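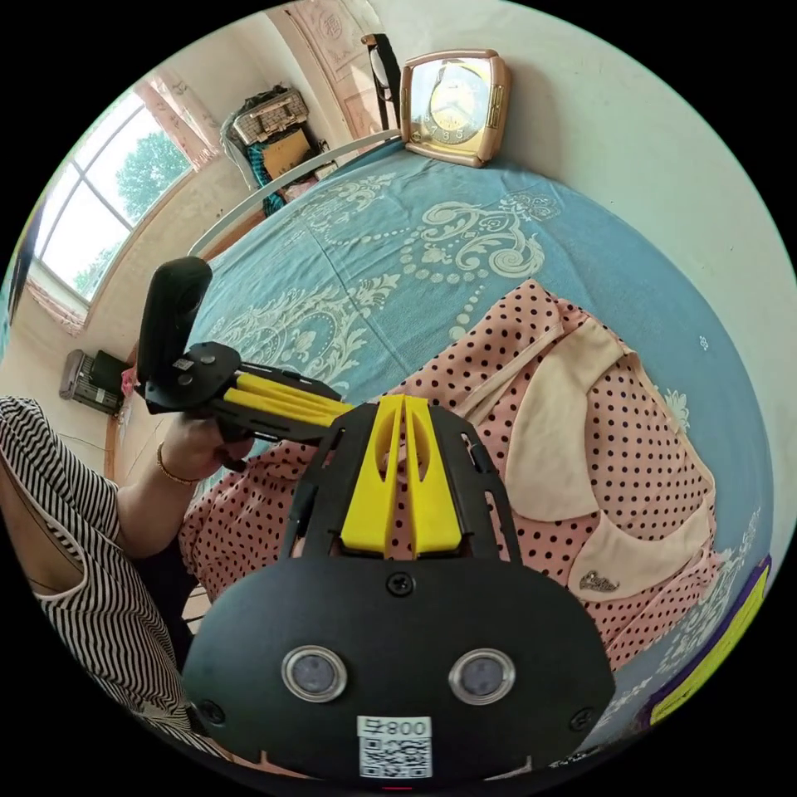
Figure 8. Pink polka-dot garment spread on a bed with a patterned blue cover.

4.3 The bed as a folding surface

The preceding section dealt with the washing and drying of household clothing in Draletby. The present section takes up the stage that follows, in which clean garments are sorted, folded and stacked before they are returned to storage. In the written schedules used by the Grillimus household study this stage was first entered under "putting away," and no separate space was given to it. The interviews soon made clear that the entry was too broad. Respondents spoke of folding as a task with its own place, its own order and its own disputes, and the schedules were revised in October to record it separately.

The revised schedules cover 70 households. Members were asked to name the surface on which most of the folding was done, and were then asked what had to be moved before the work could begin. In 50 of these households the surface named was a bed. The remaining answers were divided among dining tables, sofas, ironing boards and the floor, with the floor given mainly by households with small children. Several respondents named two surfaces and were asked to choose the one used for the largest load.

The preference for the bed is easily understood in terms of area. A dress or a long nightgown needs to lie flat along its whole length if the sleeves are to be brought in evenly, and few tables in the homes visited could take such a garment without part of it hanging over the side. The garment in Figure 8 has room to lie open on the cover, with its paler section to one side and the small brooch near the lower edge left in view. Fastened ornaments of this type were mentioned often in the interviews. Opinion was split between those who remove a brooch before folding and those who leave it on and fold around it. The second group held that a brooch taken off is a brooch lost.

A further reason given was that the bed is already clean. Respondents who would not place washed clothing on a kitchen table, even after wiping it down, had no objection to a made bed. The condition was that it be made. In nearly every interview the bed cover was described as something that must be pulled straight first, and in a number of homes a particular cover was kept on during the day for this purpose and turned back at night. Smooth covers were preferred over tufted ones. Raised decoration was disliked by some respondents, who said that it left marks in soft cotton when a pile was kept on it overnight, but we found no agreement on this point.

4.3.1 Laying out
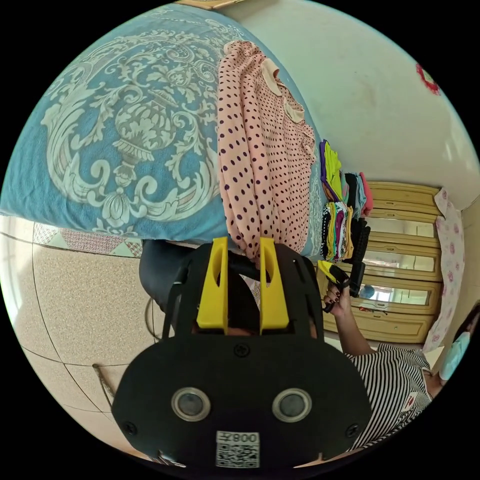 Ayantu Negash and Etenesh Tekleab
Grillimus Household Study, Draletby

Respondents were asked to show, with clothing of their own choosing, how a garment is placed before the first fold. Two placements account for most of what was recorded. In the first, the garment lies along the bed, so that collar and hem point toward the two ends. In the second it lies across, and the person folding works from the side, drawing the far part of the garment inward. The second placement brings the whole piece within reach but leaves the sleeves and lower body close to the near edge, where they may slip. Garments draped lengthwise with the sleeves hanging down, as with the ruffled polka-dot piece shown lying across the blue blanket, were common in the smaller bedrooms, where floor space allowed standing on one side of the bed only.

Ruffles call for separate comment. A scalloped collar does not fold along a straight line, and the methods used to manage it varied more than those for any other feature. Some respondents turned the collar inward and folded the body over it. Others left it outside, so that it sat on top of the finished square and was not pressed by the weight of the cloth. Cuffs of the same make were usually treated in the same way as the collar, although one respondent in the Pearce district folded the collar in and the cuffs out and saw no reason to defend the practice. Where the collar was paler than the body, as it is here, it was more often left on the outside. The reason offered was ease of recognition: a pile is read from its edges, and a strip of a different color tells the owner which piece is which.

The position of the finished pile was recorded along with the placement of the garment. In the bedrooms visited, folded clothing was most often set at the far side of the bed or against a wall, leaving the near part free for the piece in hand. The bright stack beyond the polka-dot garment, with its purple, lime green, yellow, pink and teal items, follows this arrangement. The dark bundle at its right end is close to the wardrobe. Dark clothing was kept apart in many homes, a habit carried over from the wash, and respondents who had long since stopped washing dark items separately still stacked them separately.

It should be noted that the piles were seldom sorted by type alone. The coding scheme first allowed for three principles of sorting - by person, by type of garment and by place of storage - and coders were told to enter one of them for each pile. This proved unworkable. A single pile might begin as one person's shirts, receive a towel because the towel was the right size to make a level base, and end with two items that belonged in another room and were placed on top so as to be carried off first. The category "mixed" was added and at once became the largest. Readers of the Brilance tables should keep this change in mind, as the earlier entries were not recoded.

4.3.2 Stacking and the order of the pile 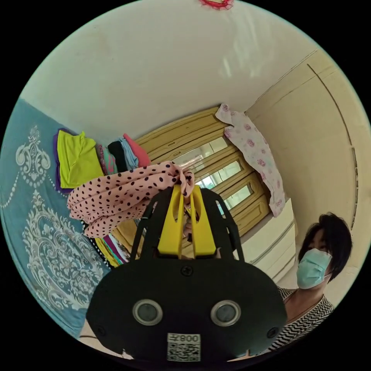 Page last changed: Tuesday, May 7, 2019

Stacks placed against a wall were built higher than those standing free. The wall does part of the work of holding the clothing upright, and a stack that leans into it can take slippery or thick items that would otherwise be kept for the end. In the example shown with this subsection, a lime yellow-green garment lies on top of a purple one, with black, light blue and coral pink pieces in the same group. A second folded stack, beneath the loose folds of the polka-dot fabric, shows its edges as stripes of pink, yellow, white and purple. Edges of this kind were the part of the stack to which respondents gave the most attention. Asked what made a stack a good one, they spoke of the front edge far more often than of the top.

The front edge was defined by the last fold. When this fold is turned toward the room, the stack presents a row of rounded edges and a single item can be taken by its fold with little disturbance to the rest. When it is turned toward the wall, the loose layers face outward, and the neighboring piece is often pulled along. Most respondents described the first arrangement as correct. A smaller number, all of them older, had been taught the reverse and explained that loose layers let air into the cloth. Two households contained one person of each opinion, and in both cases the clothing was folded by one of them and turned around by the other.

Small items presented a different problem. Socks, handkerchiefs and children's pieces do not bear weight well and tend to work outward from the middle of a stack. They were placed on top, tucked between two larger items, or gathered into a basket and dealt with last. The small pink patterned item between the yellow and black pieces belongs to the second of these cases as far as position is concerned. Respondents who tucked small items in this way said that they could find them by feel. Those who shared a home with such respondents said that they could not.

The relation between the bed and the furniture around it was also entered in the schedules. A bedroom in which dresser and wardrobe both stand near the bed allows the pile to be moved in one or two steps, and in such rooms piles were left in place for a shorter time. In rooms where storage was in a hallway or on another floor, the pile was commonly carried to a chair first and remained there. The chair was the most frequent answer to the question of where folded clothing could be found on the day after folding. It does not appear in the original schedule at all and was written into the margin by the interviewers, in varying terms, until a line was printed for it.

A total of 2,451 garments was entered for the stacking stage. The figure includes bed linen folded in the same session, and excludes clothing placed directly on hangers. Dresses were the most difficult class to assign. Eight households hung every dress they owned. In the others, the decision rested on the weight of the cloth and the fullness of the skirt, with light cotton usually folded and lined garments usually hung. A dress with a ruffled collar might be treated either way by the same person in the same week, depending on the room left on the rail.

The treatment of garments that are folded and then opened again is left to Section 4.4, together with the question of ironing, which in several of the homes was done on the same bed with a blanket doubled under the cloth.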